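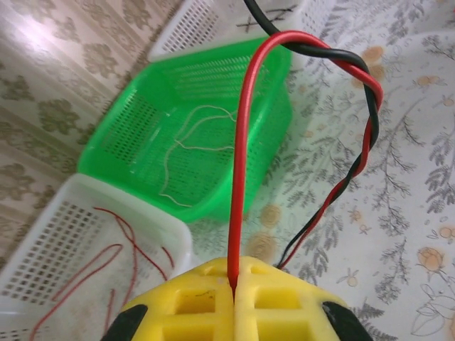

Prosow's position is that grippers should be compared on wire before they are compared on blocks. Rigid parts flatter every design. Our March trials set the Barbier fingers against the Hirico pair, with 50 attempts each, and the scores on blocks told us very little.

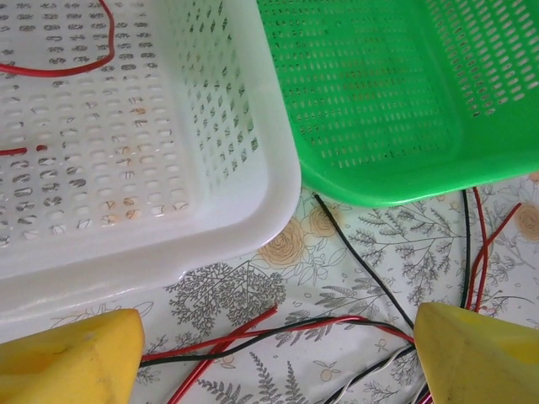 *Loose and paired wires between the yellow fingers.*

Wire bends, twists and crosses itself – a controller must cope with all of it. We urge other labs to publish their wire results, failures included.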